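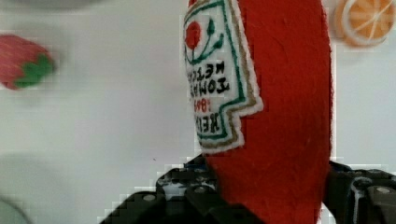
**图 5-1** 夹爪夹着绒布番茄酱瓶，由腕部相机近处拍下。

# 第五章 到现场去看机器人

前四章我们一直坐在桌子前面。坐标系、逆运动学、力控、标定，公式推完一遍又一遍，我自己写到第四章末尾的时候都有点犯困（编辑也是，她在稿子上画了一个打哈欠的小人）。所以从本章起换个方式，我带你出门，去看一次正在运行的抓取系统，看它怎么干活，怎么失手，旁边的人又怎么把桌面恢复原样。

出门看演示这件事，课程表里一般是没有的。我念书时跟着队伍去过好几次，每次回来都觉得“很厉害”，然后什么也写不出来。报告里净是“机械臂动作流畅”这种话，老师在旁边批了一个问号，那个问号我记到现在。流畅是什么意思？跟什么比？哪一段流畅？我答不上来。后来自己带学生，发现大家犯的是同一个毛病：眼睛一直追着机械臂跑，它到哪儿眼睛就到哪儿，等它停下来，脑子里只剩一团会动的影子。

本章就想治一治这个毛病。内容分四节：5.1 讲出发前要做的准备，5.2 讲站在现场看什么，5.3 讲怎么读别人给你的数字，5.4 讲回来以后怎么把笔记整理成一份能用的报告。贯穿全章的例子是我去 Prulgate 实验室的那次开放日。实验室在 Pultley 园区靠里的位置，不太好找，我在两栋长得一样的楼之间绕了好一阵。

## 本章要用到的前置知识

第二章的坐标变换要记得，至少要能分清基座坐标系和工具坐标系。第三章关于摩擦锥的那一小节建议重读一遍，绒布和硬塑料的差别会在 5.2 节反复出现。第四章的手眼标定不用重算，知道“相机装在手腕上”和“相机装在架子上”是两套标定就够了。

没学过统计的同学也不用慌，5.3 节只用到除法和一点点耐心。

## 那次开放日

先说说背景。我的本子第一页写的是 2024年5月21日，下面一行是“Prulgate，下午，带外套”。外套是真的有用，里面空调开得很足，我前面一位同学只穿了短袖，听到一半就开始搓胳膊。

Prulgate 那段时间做的是厨房物品的抓取和摆放，项目叫 Orakzai。名字的来历我问过，得到的答复是“当时服务器上剩这个名字没人用”，我觉得挺好，比硬凑出来的英文缩写强多了！控制和记录用的是他们自己写的一套程序，叫 Gudix，负责把相机画面、关节角度、夹爪开度按时间对齐存下来。每完成一段操作就存一条记录，行话里叫一个“回合”。“回合”这个词后面会一直用，先在这里说好：从桌面摆好、机械臂开始动，到它松开东西退回来，或者操作员按停，算一个回合。

桌上的东西大多是玩具。番茄酱瓶、草莓、橙子片，配上滤篮、杯子之类的厨具。很多第一次来的人看到玩具会有一点失望，我也有过，觉得大老远跑来，怎么看的是过家家。等你自己试着写一遍抓取程序就不会这么想了。玩具摔不坏，轻，换起来便宜，绒布的那些还会变形，夹爪一合上去，接触面就变了，第三章里那个漂漂亮亮的点接触模型当场就不太够用。

绒布这一类我想多说几句，它是全章最好的教具。硬瓶子的几何形状是固定的，你算出来夹在哪里，它就在哪里。绒布瓶子呢，夹爪从两侧收拢，布面先被压下去一层，里面的填充物往旁边跑，瓶身中线会跟着偏一点点。偏多少跟你夹的高度有关，跟填充的松紧也有关，同一只瓶子换个人摆都可能不一样。另外它又软又毛，摩擦系数高，容错反而大，夹得歪一些也常常提得起来。于是你会碰到一种很有意思的情况：位置误差变大，提起的成功率却没有跟着往下掉，误差全留到摆放那一步才跟你算账。看演示时如果只盯着“提起来没有”，这笔账你就漏掉了。

腕部相机也值得在这里提一句。图 5-1 里瓶子几乎把中间和右边占满了，草莓和橙子片退到边上，而且是虚的。手腕上的相机离目标越近，目标看得越细，周围看得越少，到真正合爪的时候，它对桌面其他东西差不多是半盲的。所以常见的做法是再架一台远处的相机，两路画面一起用。5.2 节会让你分别站到两种相机的立场上去想问题。

## 5.0 先练一次：只看一个动作

在进入 5.1 之前，我想先陪你练一次，练的就是把眼睛从机械臂上挪开。

挑一个动作，越短越好，比如“夹爪靠近番茄酱瓶，一直到合拢”。然后只准自己写接触的事。什么碰到了什么，先碰到哪一边，碰到之后被碰的东西动没动，垫在它下面的东西动没动。机械臂的姿态、速度、声音，统统先不写。

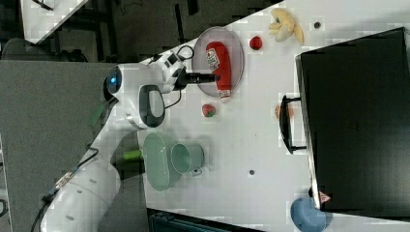
接触的先后顺序，是我在现场最先学会看的东西，也是我最推荐初学者看的东西。一个目标物很少只跟夹爪有关系，它还压在某样东西上、靠着某样东西，或者被某样东西半挡着，夹爪一用力，这些关系全都要重新算。拿图 5-2 的位置来说，瓶子侧躺在一只透明的圆盘上，夹爪从手腕伸过去顶着它，这样一来要考虑的接触就有两处：夹爪和瓶子，瓶子和盘子。盘子与台面之间还有第三处，初学者往往漏写。如果瓶子和盘子之间的摩擦大于盘子和台面之间的摩擦，推瓶子就等于推盘子，三样东西会一起走。第三章习题里的物块都是老老实实待在地面上的，到了厨房桌上就没有这么客气了，你得自己把自由度一个个补进去。

**图 5-2** 瓶子侧卧在圆盘上时的接触位置。

我本子上关于这个动作的原始记录是这样的，错别字改过，别的没动：

> 爪先到。瓶子晃？看不清，换位置。盘子滑没滑要看盘沿和台面上的小黑点之间的距离，用黑点当参照。下次带一张硬卡纸垫着写字，本子太软。

“用黑点当参照”这一句后来帮了我大忙。白色台面上没有花纹，物体滑动一点点，凭眼睛是判断不了的，你会觉得动了，又觉得没动，旁边的人还会非常肯定地告诉你相反的答案。台面上总有些固定的小记号，孔也好，污点也好，胶带头也好，找一个离目标近的，动作开始前记住它和物体边缘的相对位置，结束后再对一次。土办法，但管用！有条件的话用手机固定机位拍下来更好，拍之前记得先问一声让不让拍，Prulgate 那天是让拍的，别处未必。

透明的盘子还有另外一层麻烦。深度相机的原理第四章讲过，遇到透明材料，测距光可能穿过去，可能折一下，返回来的深度在盘子的区域里常常是缺的或者乱的。人眼看盘子清清楚楚，对深度图来说那里可能就是一个洞。我当时不知道他们用的程序怎么处理这一块，就在本子上写了“问：盘子的深度？”，后来得到的回答是，Orakzai 的策略只吃彩色画面，压根不用深度。你看，问一句比站在那里猜一下午强。这也提醒我们，现场笔记里要给“猜的”和“问到的”留不同的记号，我用的是方框和圆圈，你随意，只要自己过一个月还认得出来就行。

### 关于位置：你该站在哪里

参观队伍通常会被安排在一条线后面，离台子有一段距离，安全上是对的，观察上就有点吃亏。我的建议是至少换两个位置看同一个动作。第一个位置尽量与夹爪开合的方向垂直，你能看见两根手指分别什么时候碰到物体。第二个位置顺着手臂伸出去的方向，这个方向上两根手指会重叠，但你能看出手腕有没有歪。如果现场放了监视屏，俯视的那一路一定要看，摆放准不准，从上面看最省事。

还有线缆。机械臂上拖着的线缆，初学者多半当它是背景，我以前也这么想。线缆有重量，有弯曲刚度，手腕转到某些角度时线会绷起来，给末端一个小小的侧向力。力控做得细的系统要把这个力补偿掉，没补偿的话，你会看到手臂在某个朝向上总是偏一点。下次看演示，机械臂停下来的空当，瞄一眼线走在哪一侧、留了多大的弯，写下来。十回里有九回没有用，剩下那一回能让你少查两天的错。

### 关于时间：停顿比动作好看

这是我的个人偏好，你可以不同意。机械臂运动的时候，大部分时间在执行已经定好的轨迹，看它挥来挥去，信息其实不多。停顿就不一样了。接近目标之前停一下，可能在等新一帧画面，也可能在等策略算下一段动作；合爪之后停一下，可能在确认夹持力；松手以后停一下，可能只是操作员在存文件。几种停顿长得一模一样，意思完全不同，要分清楚只能问，或者去看记录里的时间戳。

我当时有个很笨的做法，每停一次就在纸上画一道竖线，长停画长的，短停画短的，画完一个回合看过去像一排参差不齐的篱笆。回来后跟 Gudix 导出的时间戳放在一起看，长线的位置基本都对得上，短线就画得乱七八糟了，人的反应到底跟不上。这个小练习放在 5.2 节的末尾，自己带铅笔，别用水笔，画错了会很生气。

### 关于复位：最没人看的一段

一个回合结束，操作员走上前，把东西摆回去，下一个回合再开始。参观的人这时候都低头看手机，我劝你把手机收起来。复位怎么做，决定了这套数据有多难。每次都摆在同一个位置、同一个朝向，策略只要背下一条轨迹就能过关；每次随手一放，散得到处都是，策略才需要真的去看。两种复位方式下得到的成功率，写在纸上是同一个百分号，含义差得很远。

复位里还藏着操作员的习惯。惯用右手的人放东西，会不自觉地往自己顺手的一侧偏，物体的朝向也容易集中在几个舒服的角度上。时间一长，数据就带上了这个人的“手感”。Prulgate 的办法是每过一段时间换人，再把俯视画面里的物体位置叠在一张图上，看有没有哪块地方一直空着。我十月份又去了一次，那张叠图已经打印出来贴在门后面，空着的地方用笔圈了出来，等着补。

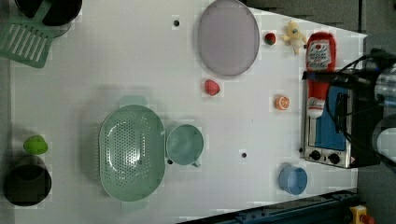

有位试读过本章的同学在页边写道，开放日这种场合看到的肯定是挑过的，好的给你看，坏的收起来，记得再细又有什么用，不如直接去读论文里的表格。

**图 5-3** 台面俯视，右侧为烤箱与机械臂。

这条批注我留了很久没有擦，说得有道理，我以前带队时也抱怨过同样的话。演示确实会挑，谁家来客人都会扫扫地。可是表格也是人挑出来的，而且表格里看不见桌子。就拿图 5-3 那张台面来说，烤箱顶上横搭着番茄酱瓶，近处散着草莓和橙子片，论文里多半会把它归成一句“杂乱桌面环境”，然后给你一个数字。瓶子搭在烤箱上和平躺在桌上，高度不同，支撑方式不同，抓空之后的后果也不同，一句“杂乱”全盖住了。到现场看过，你再回去读那个数字，心里就知道该往哪里追问。所以我给那位同学的回复是两样都要，先看现场再看表，顺序别反过来。反过来的话，人容易只看见表里已经写好的东西。

顺便说安全。俯视图右下角能看到黄色外壳的急停按钮，挨着台子。任何一次参观，进门第一件事就是找到急停在哪里，哪怕轮不到你按。我要求自己的学生把它写在笔记的第一行，写不出来的不许往下记。听起来有点凶，执行起来也确实有点凶，不过几届学生下来没有一个埋怨过我（也可能是背着我埋怨的）。

### 先尝一口数字

5.3 节会专门讲怎么读数字，这里先让你尝一口，省得你以为本章全是聊天。

开放日那天，讲解的投影上有一行：Orakzai 计划采集 4000 个回合，已完成 3602 个。我旁边有人小声说“快做完了”。确实快了，剩下 398 个，完成度是

3602 ÷ 4000 = 90.05%

数字没有问题，问题在于它回答的是哪一个问题。它告诉你采集进度，没有告诉你这些回合里有多少能用，更没有告诉你机器人做得好不好。投影只停留了一小会儿，我猜不少人回去以后会把它记成“成功率九成”。别笑，我在收上来的报告里见过不止一份。

提问环节我要来了更细的一行：其中目标物为番茄酱瓶的回合有 1413 个，在这 1413 个里，被标记为“未完成”的有 322 个。于是

322 ÷ 1413 ≈ 22.8%

换个方向说，完成的有 1091 个，占 77.2%。一下子从“九成”掉到“七成七”，心情是不是也跟着掉了一下？先别急着下判断，还有几件事没有问清楚。

“未完成”是谁标的，按什么标。夹起来又掉了算不算？放到了盘子外面算不算？操作员觉得危险提前按停，算机器的，还是单列一类？这些在 Gudix 里各有各的代码，而投影上的那一行把它们全加在了一起。如果提前按停占了大头，这 22.8% 说的可能主要是操作员的谨慎程度。

1413 个回合里混着几种瓶子，也没有说。前面讲了那么多绒布和硬质表面的差别，到这里就派上用场了：材质不分开统计，软瓶子的高容错可能正好把硬瓶子的问题抹平，你看着一个中不溜秋的平均值，两边的情况都没看见。

其余的回合呢？3602 减去 1413，还有 2189 个，目标是别的物件。它们的未完成率我没有要到，也就不能拿番茄酱瓶的数字替它们说话。报告里碰到这种情况，老老实实写“未获得”三个字，不丢人。我批作业时看到“未获得”会打一个勾，看到凭空补上的数字会把人叫来谈话。

### 提问的分寸

第一次去别人的实验室，多半会紧张，不敢问，或者一开口就问太大的。“你们和别人比有什么优势？”这种问题，对方只能给你背一遍宣传册，双方都累。问小的，问手边的，问他昨天刚修过的东西，对方的眼睛会亮起来。我试过效果最好的几个问法，抄在下面，你拿去随便改：

- 刚才那一下停顿，是在等什么？
- 复位有没有规定的摆法，还是随手放？
- 哪一样东西最让你们头疼？
- 记录里的“完成”，具体是怎么判的？
- 最近一次按急停，是什么情况？

最后一个要看气氛，有的地方不太愿意讲，对方一犹豫你就换话题。第三个几乎没有冷过场，每个做抓取的人心里都有一件仇人般的物品，提起来能讲上半天。我在 Pultley 听到的答案是塑料杯，尤其是倒下来的，开口朝哪边都别扭，夹杯壁容易把杯子转走，夹杯身手指又嫌不够开。我回家拿自己的杯子比划了一晚上，发现还真是。

问完记得把对方的原话写下来，别翻译成你自己的话。“偶尔会滑”和“存在滑移现象”，前一句里有人的语气，过几个月重读还能想起当时他皱没皱眉，后一句就什么都没有了。

### 本章怎么读

有机会去现场的班级，建议先读 5.1，参观回来再读 5.2 到 5.4，带着自己的笔记读，收获会大很多。暂时没有机会去的，可以用随书附带的三段录像代替，第一遍关掉声音看，第二遍再打开。录像里有一段末尾我咳嗽了，剪不掉，请多包涵。

如果课时紧，5.4 的报告模板可以留到学期末，5.3 请不要跳过。附录 B 收了我那天笔记的扫描件，字很潦草，有一页还蹭上了咖啡，但哪些地方画了方框、哪些地方画了圆圈都看得清楚，读到 5.1 讲记号的部分时可以翻过去对照。

## 5.1 出发之前

先准备一个硬皮本，两支铅笔，一块能看秒的表。手机当然也能看秒，可手机一拿出来你就会去看别的，我是管不住自己的。本子翻到空白页，左边三分之一画一条竖线，窄的一栏写时间，宽的一栏写事情。第一行先空着，留给急停按钮的位置，等进了门再填。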